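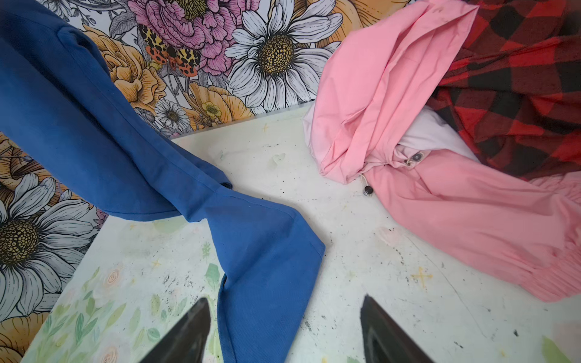

Sorting comes before folding, and most people who come to the Prirel sessions want to skip it. Start slide one by saying that. A pile on a table is hard to read because every piece overlaps the next and you see a sleeve or a hem before you see a garment. The pink one on the right is a good case. Point to the gathered cuff, then to the cord stoppers, and ask the room what they would do with it. Most will say fold it in half. Then point to the blue cloth, with its long stitched seams and deep creases, and ask the same thing. The answers should be different.

Slide two. Three questions for each piece, asked in this order. Is it woven or knit? Does it have cords, elastic or a lining? Will it be worn this week? Give people time to write these down. They are also on the handout from Plulport, on the back, under the washing table.

Slide three, thin fabrics. A thin, crinkled fabric will not hold a sharp fold, so rolling works better. Lay it face down, bring the sleeves in across the back, fold the hood down if there is one, and roll from the bottom. Pull cords even first and tuck the stoppers inside the roll. Elastic cuffs should be left relaxed. Do not wrap them around the roll to hold it shut — they stretch out over a winter.

Slide four, twill and other heavier cloth. Smooth it along the seams with the flat of the hand. Work from the seam outward. If a crease runs next to a seam and will not come out by hand, put the piece in the ironing stack and move on. People lose a lot of time here. In the Sorunum class we had 62 pieces and two tables, and the ironing stack ended up holding up everyone else.

Slide five, plaid. Use the lines in the pattern. Buffalo plaid is the easiest thing in the house to fold straight, and it is a good first piece for kids. Fold on the edge of a square, then again on the next edge that gives you the width of the shelf.

Demonstration, about 5 minutes. Do one roll and one flat fold, slowly, then the same two at normal speed. Stand on the window side so the back rows can see the table. Skip the fitted sheet unless someone asks.

Slide six, shelves. Heavy on the bottom, rolls on end in a box, nothing stacked more than 6 high. The Yeon boxes are fine for this but the lids bow, so don't put anything on top of them.

Questions. Someone will ask about vacuum bags. Answer: fine for bedding, not for anything with a padded lining. If there is time left, let people come up and try the table in pairs. Remind them that the November session covers mending and that they should bring one piece with a loose hem.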